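Standing rules for the members' newsletter: proposed changes to back-issue access
Dokholm Local Studies Forum > Society Business
14 replies · 253 views

sedgwick_records
Members are invited to comment on the proposal to withdraw the printed back issues of the Dokholm Quarterly from open shelving in the Sedgwick Reading Room. The proposal was circulated in June and affects all numbers up to and including Issue 139. Under the proposed arrangement, readers would consult scanned copies on the terminal by the entrance, and the printed originals would be produced on written request only. Comments posted in this thread will be placed before the next general meeting.

3 likes

tultari_lane
I wish to register my opposition. The open shelves are the principal reason I attend the Reading Room. A reader looking for an article on the Sultar ferry will often find a second article in the neighbouring number, and this does not happen with a search box. The scans are also incomplete. The inside back covers were left out of the first batch, and for several years these carried the corrections to previous numbers.

7 likes

north_quay
I support the proposal. The staples in the older numbers have rusted and the outer leaves are coming away. I handled a copy last month in which the centre pages were no longer attached to anything. The Society printed 1000 copies of each number at its height, but very few complete sets are known to survive, and it would be regrettable if ours were to become incomplete through ordinary use.

5 likes

sedgwick_records
In reply to tultari_lane: the omission of the inside back covers is acknowledged. Rescanning has begun and will proceed from the earliest number forward. No shelf will be cleared until the scans for that shelf have been checked against the originals.

ferry_accounts
May I ask how citations are to be handled? The Quarterly changed its numbering twice. Continuous page numbers were used within each volume at first, then each number began again at page one, and later the continuous system returned. I have seen the same article on the Sultar toll-house cited in three different forms. If readers are to be sent to a scan, the scan must carry the reference as printed.

2 likes

tultari_lane
I agree with the previous contributor. The running foot is the only reliable guide, and on some of the scans it has been trimmed away. I give as an instance a single reference from one of the later numbers, copied out as printed.
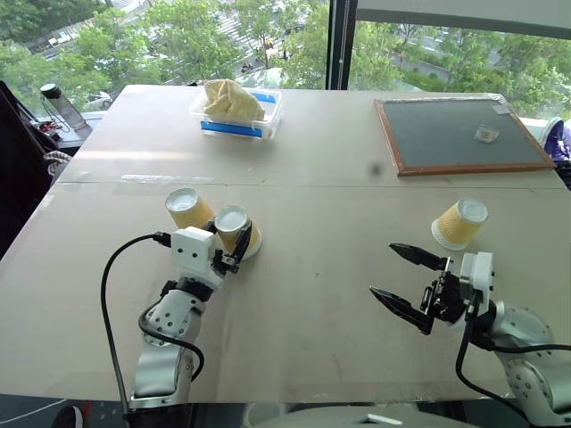 Dokholm Quarterly, Vol. 35, Issue 139, p. 379

It will be noted that the page number belongs to the continuous series. Anyone relying on the contents list at the front of that number would look for a different page altogether, as the list was set under the older system.

4 likes

north_quay
With respect, this is an argument for better scanning and has little bearing on where the printed copies are kept. A reader who requests the original will still receive it.

tultari_lane
A reader who requests the original must first know which original to request. I have stated my view on that point and shall not repeat it.

6 likes

ferry_accounts
Would the Society consider a middle course? Duplicate copies could remain on the open shelves, and the best copy of each number could be boxed. I understand that the Sedgwick store holds duplicates for most of the later volumes.

8 likes

sedgwick_records
The suggestion has been noted and will be put forward as an amendment. Duplicates are held for the later volumes only. For the first ten volumes there is a single set, and the recommendation to withdraw that set stands.

north_quay
I would accept the amendment on those terms.

tultari_lane
I would accept it for the later volumes. I remain opposed in respect of the first ten, and I ask that my objection be recorded.

sedgwick_records
The objection is recorded. Members who hold spare copies from the first ten volumes, in any condition, are asked to write to the Reading Room before the agenda is closed.

Share · 14 replies · Show remaining 2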